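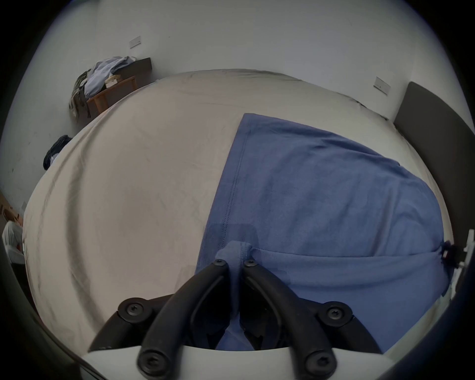 Housekeeper, Pralleck Guest House
Part time, year round
Clurkton

Pralleck is a small guest house on the north side of Clurkton, a short walk from the bus station. We are looking for a housekeeper to join us in May. The job is 24 hours a week, spread over four shifts, with a longer week now and then in the summer if you want it.

Most of our guests stay one or two nights. They are hikers, people visiting family in town, and crews working at the Cevard quarry. The crews leave early and come back dusty, so the bathrooms and hallway floors need more attention on those days.

What you will do

Shifts run from 9:30 in the morning to 3:30 in the afternoon, with a paid half-hour lunch. You will strip and make beds, clean bathrooms, vacuum, dust, empty the trash and restock soap, towels and coffee. Rooms have to be ready by 3:00. The last half hour is for the laundry room and for writing up anything that is broken or missing.

We wash our own sheets and towels. Blankets and bedspreads go out to Hulme Laundry and come back in bundles, which you will check against the slip and put away. The bundles can be heavy. There is a cart for the ground floor but no elevator, so you will be carrying linen up one flight of stairs.

You will work in a pair on checkout-heavy mornings and alone on slower ones. When you find something left behind, bag it, write the room and the time on the tag, and hand it in at the desk before you go home.
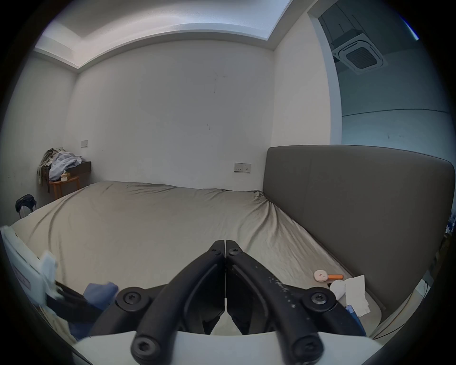 Beds are the part of the work guests mention most in their comments, and we will show you how we like them done. Fitted sheet pulled flat with no creases down the middle, top sheet tucked at the foot only, pillows with the open end of the case facing away from the door. If you learned another way at a different place, that's fine, but please be ready to switch to ours.

What we are looking for

You don't need hotel experience. Several people here started with none. You do need to be able to be on your feet for a full shift, lift 30 pounds, and kneel and reach without trouble. You should be able to read a room list in English and write a short note.

We need someone who can work at least two weekend shifts a month. The schedule is posted three weeks ahead, and swaps are allowed as long as both people sign the sheet.

A driver's license is not required. The 136 bus stops at the end of our street, and there is parking behind the building for staff who drive.

Pay and benefits

The starting rate is $18.50 an hour, going up to $19.25 after 90 days. Tips left in rooms belong to the person who cleaned them, and on paired mornings they are split evenly. You earn paid sick time from your first day and paid vacation after three months. We provide two work shirts and an apron. You bring your own closed shoes with a non-slip sole, and we pay back up to $60 of the cost once a year with a receipt.

Anyone who stays through the end of October gets a season bonus of $700, paid with the last check of that month.

Training

Your first six shifts are paid training at the full rate. You will be paired with Shobha Joseph, our head housekeeper. She will go over cleaning products, which ones can't be mixed, how to handle sharp objects in the trash, and how the room list works. After that you will get your own rooms, starting with a short list.

How to apply

Come by the front desk between 10:00 and 4:00 and ask for a form, or send a letter or email with your name, phone number, the days you can work and the jobs you have had in the last three years. A résumé is fine but not needed. Please include one person we can call who has worked with you. The address is 149 Tanner Street, Clurkton.

Interviews are held at the guest house and take half an hour, including a walk through two rooms and the laundry. Offers depend on a background check, which we pay for. We call everyone who interviews, whether or not they get the job.

Questions about hours or pay can go to Ott Rozīte, manager, at the front desk, extension 199. Mornings before 9:00 are busy with checkouts, so afternoons are better.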